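4. Cleaning and Storing Your Trumetti Nail Lamp Set

Rev. Nov 23, 2023. Replaces the January sheet, throw that one out.

Before you start
Unplug the lamp. Let it cool, 2 minutes minimum. Base plate off (see section 3 if it sticks).

4.1 Wiping the lamp
1. Slide base plate out toward you. Don't pry.
2. Wipe plate with a lint-free pad and a little alcohol. Both sides.
3. Inside of the hood: dry pad only. No alcohol on the bulbs.
4. Gel drips on the plate - lift with a wood stick, then wipe.
5. Plate back in. Should click. No click, turn it around and try again.

CAUTION: Never spray anything into the hood. Spray the pad.

NOTE: Cured gel on the timer buttons wont come off with alcohol. Order a new button cover, part 345.

4.2 Cord and plug
1. Check the cord end to end. Nicks, flat spots, brown marks at the plug: stop using it.
2. Coil loose. Not around the hood.
3. Use the strap that came in the box. Lost it? Any soft tie, no wire ones.

4.3 Hand tools
Metal tools only. Files and buffers are not washable, replace them when worn.
1. Warm water, mild soap, soft brush. Get into the hinges.
2. Rinse. Dry right away with a towel.
3. Disinfect per the label on your product. Full contact time, don't cut it short.
4. Dry again. One small drop of oil on each hinge, open and close a few times, wipe off extra.
5. Back in the case only when compeltely dry.
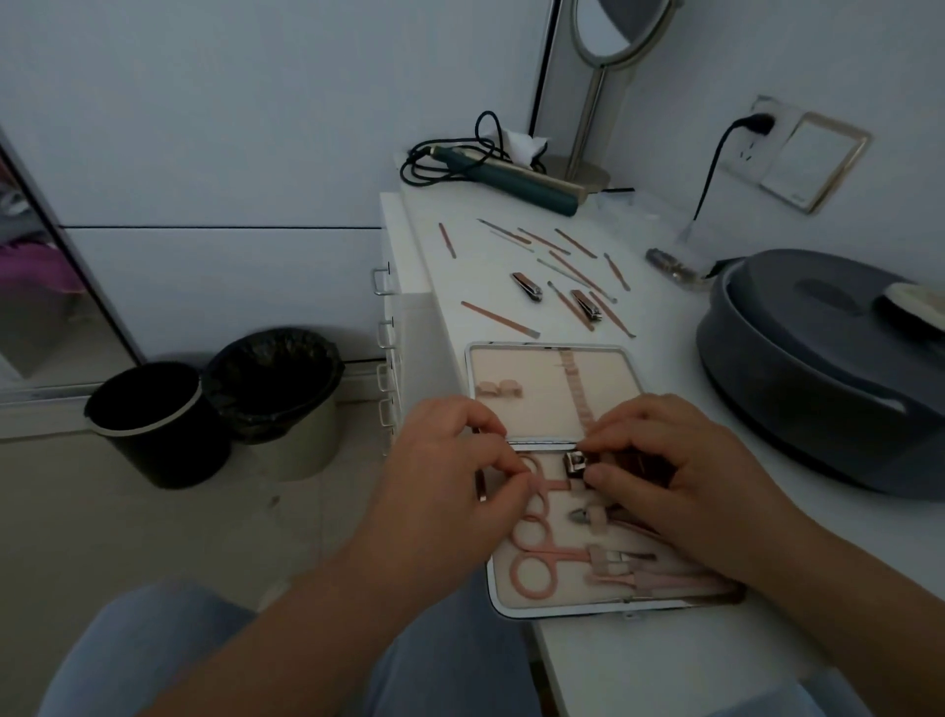 Tweezers and open manicure case.

CAUTION: Scissors closed before they go in the case. Points are sharp.

NOTE: Case lining is not removable. Spot clean, leave open overnight.

4.4 Putting the set away
1. Lamp upright, hood up. Nothing stacked on top.
2. Bottles in a separate box, caps tight, away from heat and sun.
3. Tool case flat.
4. Bathroom shelf is OK for the tool case if it stays dry. Not OK for the lamp.

4.5 Bulb life
Rated roughly 2000 cures. If gel stays tacky after a full cycle, clean the plate first, then try a thinner coat. Still tacky, go to section 5, Replacing the Bulbs.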